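**How to submit a statement to the Endedmont Parole Panel**

Victims, relatives and neighbors may submit a written statement before a parole hearing. The panel reads every statement received on time.

1. Find the case number. It is printed in the top corner of the hearing notice. If you have no notice, call the Ustwood records desk, extension 39.
2. Write your statement. Keep it to 2 pages and sign the last one. Describe how the offense affected you and any conditions you wish the panel to consider, such as no contact.
3. Leave out your home address. Give it on Form 13, which is not shared with the incarcerated person.
4. Deliver the statement at least 15 days before the hearing, by mail or in person. Statements left in the Saturday drop box are stamped the next business day.

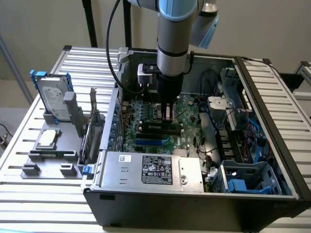
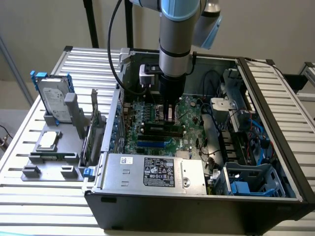
5. To speak at the hearing, check the box on Form 13. Urmas Mägi, hearings clerk, will confirm your place by letter. You may bring one support person.

If the hearing is postponed, your statement stays in the file and need not be sent again. Changes must be made in writing and must carry the same case number.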